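Seating and Surface Layout in a Shared Student Workroom
Project report, Group 7: Fuseini Asante, Etornam Baidoo, Esi Mahama
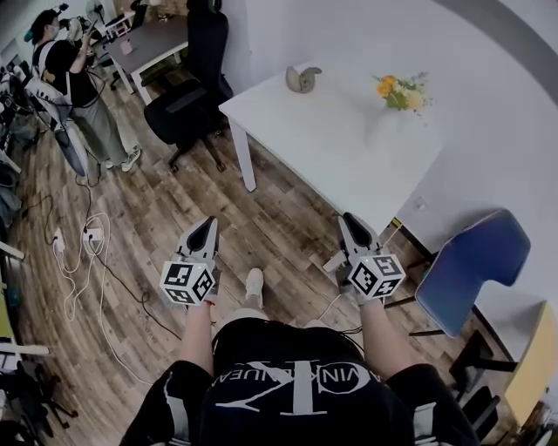 The aim of the project was to find a furniture layout for the Paltitz workroom that leaves a clear walking path and gives each table a usable seat on at least one side. The room came to us with mixed furniture bought at different times, and no plan of it existed. We treated the chair as the main variable. The office chair with the tall backrest, standing beyond the white table, rolls on a five-spoke caster base and can be moved without lifting. The blue plastic chair to the right of the table has a dark metal frame and fixed legs, and it was classed as a static seat. The two types were given separate clearance values in the plan.

1. Method

The floor plan was drawn at a scale of 1 to 50 from tape measurements taken by Baidoo and Mahama. Each piece of furniture was then cut from card and moved on the plan. Three layouts were drawn and set up in the room, and each was kept for 7 days in June. Users filled in a short form when they left. We received 168 usable forms.

2. Layouts

Layout A kept all tables against the walls. Layout B turned the tables so that their short ends met the wall – this opened a second side for seating but narrowed the path to the door. Layout C placed one table away from the wall and left the others as in A.

3. Results

Layout A had the clearest path and the most complaints about glare. Layout B was rated lowest. Users of rolling chairs reported backing into the next table, and the path was blocked whenever both sides were in use. Layout C was rated highest for seating. Its longest clear run measured 3000 mm, the same as in A.

Small items left on the tables were not recorded in the first two layouts. Korkor Amissah pointed out in review that they reduce the working surface, and a column for them was added to the form before Layout C. The results for surface use are therefore not comparable across all layouts.

4. Recommendation

We recommend Layout C, with static chairs on the path side and rolling chairs on the wall side. The plan drawings and the blank form are held by Lamisi Nyarko.

Submitted 18 September 2026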